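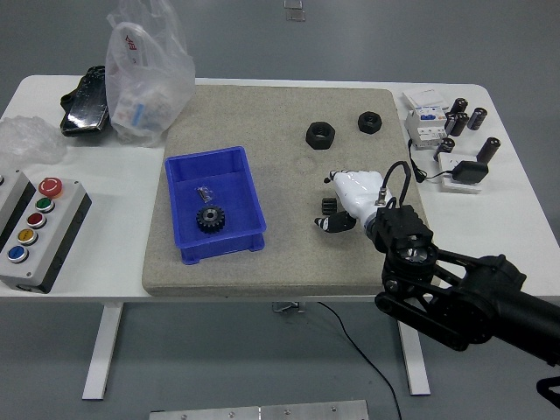 Skamville Repair Shed: bench and small parts check

Date of check: September 16, 2024
Area: main room, benches and parts shelves
Next check due: April

What a pleasure to walk round the shed this time! The new shelving from Grondberg is up, the floor is clear and I only needed one sheet of paper for the lot. Comments are under each item, so please read the ones for your own bench.

1. Benches level and steady
OK
Comment: Lovely. The bench by the window used to rock every time anyone leaned on a file, and the new feet have cured it.

2. Floor and walkways clear
OK
Comment: Clear all the way from the front door to the back. Please keep bike frames on the hooks, even if you are only popping out for a cuppa.

3. Small parts kept in trays or bins
OK, with one note
Comment: Big improvement on last time. Screws and nuts are staying off the floor, and the labels on the shelves are a joy (whoever did the little drawings, more please!). Note: three of the jars on the top shelf have no lids.

4. Hand tools
Action needed
Comment: Mostly in very good shape. Two files have loose handles and are in the red box. Don't borrow them back until they have been mended.

5. Leads and plugs
OK
Comment: All 11 extension leads looked at, no cuts or scorch marks. The 100 watt soldering iron has a new plug and a proper stand.

6. Eye protection
OK
Comment: Plenty of clean pairs on the pegs. The Adams clock group were all wearing theirs when I came in, which was great to see.

7. First aid box
Action needed
Comment: Plasters low, eye wash in date. Order more of the blue plasters.

8. Fire exit and extinguisher
OK
Comment: Door opens freely. Extinguisher tag 137 is in date and the pin is in place.

9. Lighting
OK
Comment: The lamps from the old Zasimbridge workshop are brilliant for fine work. One switch is stiff, so it goes on the list for the electrician.

To do before the next check
Lids for jars
File handles
Plasters
Stiff lamp switch

Overall result: pass, with two actions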